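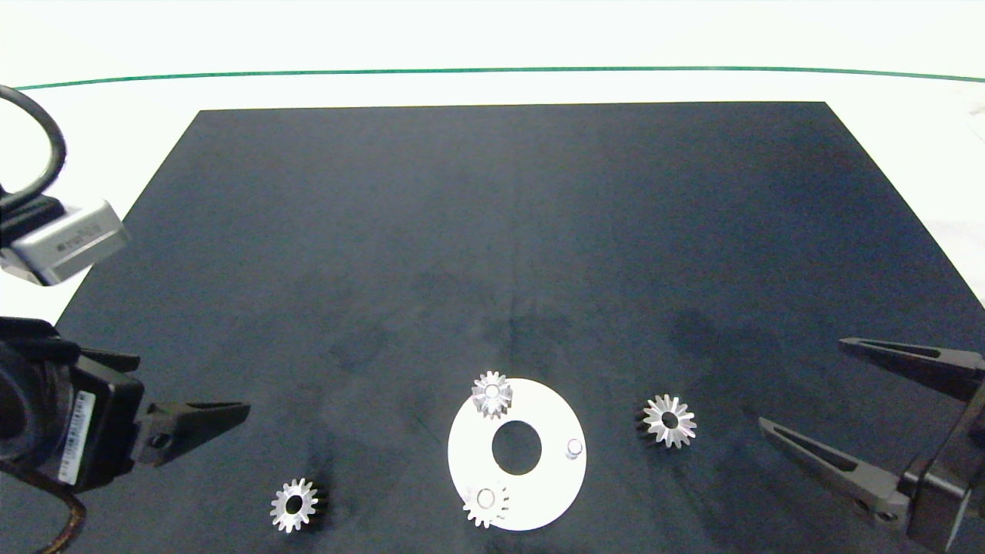 4.2 Planner and peg state

The planner, Inga, keeps a small table of pegs and a list of loose gears. Nothing more. Each peg is either free or taken, each gear either seated or loose. In Fig. 3 that gives one free peg on the right of the plate, two taken, and two gears still on the mat. Inga picks the arm nearest to the next loose gear and hands the goal to the motion layer (Prirnus, unchanged from Section 3).

Figure 3. Plate and gears on the black mat, two gears seated and two loose. Both arms in view, right gripper open beside a loose gear.

Early versions re-planned on every camera update. Bad idea. Glare on the teeth made the gear detector flicker and the arms would swap jobs halfway through a reach. We now hold a goal for at least 15 updates unless the gear is lost completely, and the head view alone decides which pegs are taken. Wrist views are used only for the last 40 mm of the approach.
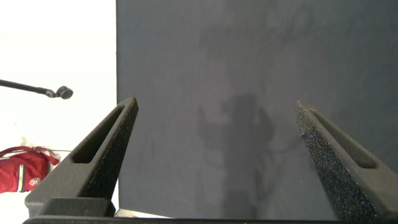
The wrist stage has its own problem, namely shadows. A soft dark shape on a grey or black backround looks a lot like a part to a detector trained on clean crops. Marulanda added a check on edge sharpness: blurred outline, drop it. Crude but cheap, and it runs before the pose fit so we lose no time on it. Fingers are masked out using the known gripper width, not learned.

Seating is plain force control. Lower until contact, small spiral, then turn the gear by up to one tooth if it wont drop. After five failed turns the arm lifts off, the peg goes back to free and Inga plans again from a fresh head view. Logs from all 42 runs were replayed offline with the tool Grajales wrote, same code path as the live system, and the thresholds above were set from those replays.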